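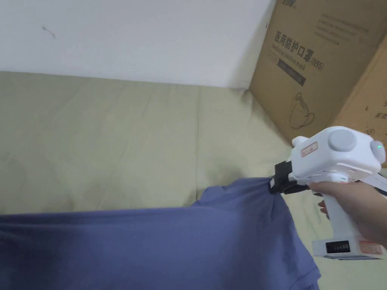
A Room Ready on the First Night

How Zulstead changed the way it furnishes its homes

For most of its history the Cowie Housing Trust handed new tenants a set of keys, a rent book and an apartment with nothing in it. The practice was common among landlords of its kind. Furniture was regarded as the private business of the household, and the Trust's duty was considered to end at the walls, the plumbing and the heating.

That view has been given up by degrees. Under the furnished tenancy program known as Remo, the Trust now maintains 507 homes in Zulstead in which the bed, the table, the chairs and the main kitchen appliances are in place before the tenant arrives. The program began with a single building, Dindar House, and was extended to the rest of the riverside district over several years.

The case for the change was first set out in a short paper by Hina Ghumman, then a tenancy officer and now head of the program. Ms. Ghumman had reviewed the files of tenants who left within their first year. A large share had cited money, but the rent itself was seldom the difficulty. They had borrowed to buy a bed and a refrigerator in the first weeks, often at high rates of interest, and the payments on those goods had fallen due at the same time as the rent.

"We were offering people an affordable home and then sending them out to buy an unaffordable one to put inside it," Ms. Ghumman said. "The files made that very plain."

The Problem of the Bed

Of all the items in the program, the bed has required the most thought. A table can be shared or done without for a time. A bed cannot, and a secondhand mattress carries risks that many households are reluctant to accept. Early in the program the Trust purchased frames in four different sizes, on the principle that tenants should have a wide choice. The result was a storeroom in which frames, slats and mattresses could not easily be matched, and a good deal of time was lost to finding the right bolts.

The range has since been reduced to two sizes. Every frame now comes apart with one tool, and the slats are numbered in the order in which they are laid. Mattresses are bought new and become the property of the tenant after 30 days, so that they are never passed from one household to another. The frame remains on loan for as long as it is wanted.

Bedding was added later, at the request of tenants. The first sets were white, which proved hard to keep looking fresh in shared laundry rooms. The supplier was asked to quote for soft colors in the middle of the range, and the greens and grays have been requested most often. Tenants may decline the bedding, and a fair number do, having brought their own.

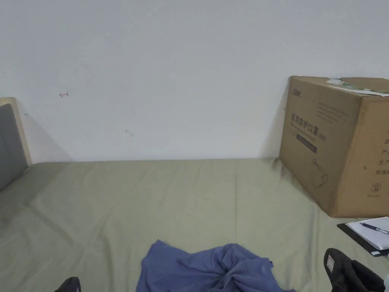 Sage-green fitted sheet on a bed with a pale-wood and gray headboard.

Walls are a related matter. The Trust paints every apartment white between tenancies and for many years forbade any other color. The rule was relaxed after a survey of residents at Dindar House, who asked for it more often than they asked for new flooring. Tenants may now paint as they please, on the understanding that very dark shades must be primed over when they leave. Small marks are treated as ordinary wear and no charge is made for them.

What the Program Costs

A full set of furniture for a one-bedroom apartment adds a weekly charge to the rent. The Trust has held this charge steady for two years and publishes the figures behind it each April. Around 75 percent of the charge goes toward replacement of worn items. The remainder pays for storage, delivery and a small repair workshop on the ground floor of the Trust's main office.

The workshop was not part of the original plan. Broken chairs were at first collected and thrown away, because the cost of repair by an outside firm was higher than the price of a new chair. Two maintenance workers who had trained as joiners proposed to do the work in-house, beginning with loose legs and split seats. The workshop now also takes in drawers, door hinges and the occasional item that belongs to a tenant and has nothing to do with the program.

Critics of furnished tenancies have argued that they raise rents for people who would prefer to furnish a home slowly and to their own taste. The Trust accepts part of this argument. Tenants may take a partial set, and any item may be returned at any time, with the charge lowered from the following week. Returned goods are inspected and cleaned before they are offered again. In practice the item most often returned is the table, which many tenants find too large for the kitchen. A folding model is on trial in 50 apartments.

There have been other misjudgments. A bulk order of floor lamps was found to have cords too short to reach the sockets in the older buildings. Curtains were supplied in a standard length that suited the windows of the newer blocks and no others, and for one winter the Trust paid a local tailor to let down hems. Both items are now measured for building by building.

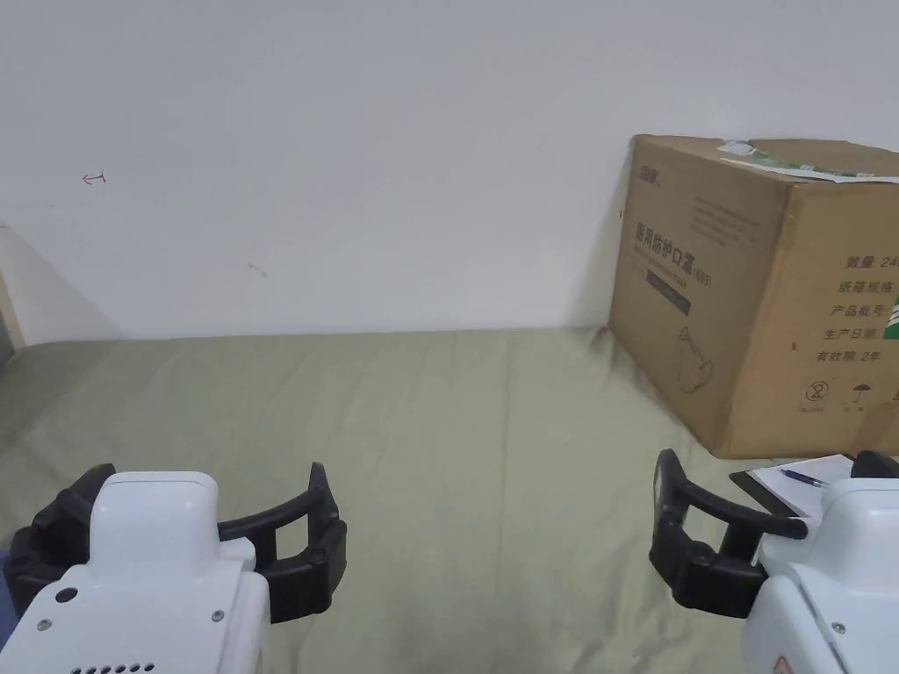

Arrival Day

Deliveries are completed in the morning, and keys are handed over after two in the afternoon. The interval was introduced after several tenants arrived to find the delivery crew still on the stairs. A tenancy officer meets each household at the door, tests the heating and the smoke alarm in their presence, and leaves a single sheet of paper listing what has been supplied. Earlier versions of this document ran to eleven pages and were rarely read.

The officer calls again in the second week. Ms. Ghumman regards this second visit as the more useful of the two. By then a household knows which window sticks, whether the bed is against the right wall, and whether the neighbors can be heard through it. Officers are permitted to arrange for furniture to be moved within the apartment at no cost, and the request is made more often by older tenants than by any other group.

The Trust is now in discussion with two neighboring landlords who wish to buy furniture jointly and share the storeroom. Terms have yet to be settled, chiefly on the question of who would own the stock. A further group of apartments at the north end of the riverside district will join the program once new stair rails have been fitted. Tenants there have already received the order form, together with a paper template of the kitchen table to lay on the floor.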